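Tellora Hand and Arm System — Set-up Guide
Section 2: Planning your purchase

Read this section before you place an order. It covers the parts that sit outside the main quotation and the space you will need. Unpacking and mounting are covered in Section 3.

2.1 Before you ask for a quotation

1. Write down the task you want the hand to do first. Keep it to one task. A request that lists several will be quoted for the largest of them.
2. Weigh the heaviest item to be picked up and measure the smallest. Put both on the enquiry form.
3. Decide whether you need one arm or a pair. The second arm can be added later, but the base plate cannot be changed once it is bolted down, so order the wide plate if you are unsure.
4. Send the form to the Tulldale office, marked for Hrvoje Krasniqi. Quotations are normally returned within 10 working days.

Note: Prices in the January list do not include delivery or the fitting of a new power supply.

2.2 What the budget should cover

The hand and arm are the largest single cost, but they are seldom the whole of it. Allow separate lines for the following:

- Controller and cabling
- Spare fingertips and one spare sleeve
- Work surface, trays and holders
- Training for operators
- Yearly service visit

Fingertips wear with use and are not covered by the warranty. A replacement set costs £767 and should be entered in the budget for every year of service. Trays and holders can be made locally. Most buyers start with plain wooden ones and order moulded trays when the layout has settled.
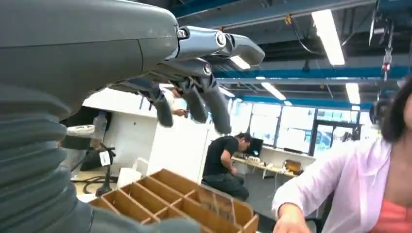 Staff time is the line most often left out. During the first weeks the arm needs a person beside it for as long as it is running, and a second person should be within call. Put those hours in the budget at their full rate. If your staff already have other duties, budget for cover as well.

2.3 Planning the space

1. Mark out the reach of the arm on the floor with tape and leave a clear margin outside it. The reach for each model is given in the table at the back of this guide.
2. Check the height above the work surface. Lights, beams and hanging cables must all be clear of the raised arm.
3. Choose a position where daylight does not fall straight on the work surface. Blinds are cheaper than moving the base afterwards.
4. Plan a cable route to the controller that does not cross a walkway. Where this cannot be done, order floor covers with the system.
5. Place the emergency stop where the operator can reach it from a seat — and check this again when the chairs are in.

Caution: Do not order the base plate until the floor has been checked. Floors on joists need a spreader frame, which is quoted separately.

2.4 Buying, leasing or a trial

A trial unit can be hired from the Zarville depot for 21 days. The hire charge is taken off the price if you go on to buy. Trial units are supplied with standard fingertips only, and carriage is payable both ways.

Leases are arranged through Aidoo and include the service visit but not fingertips. Ask for the lease terms in writing before comparing them with the purchase price, as the length of the lease affects who pays for the final collection.

Questions about orders already placed should go to Kastriot Vukčević at the Zarville depot. Have the order number ready.

Section last revised July 21, 2019.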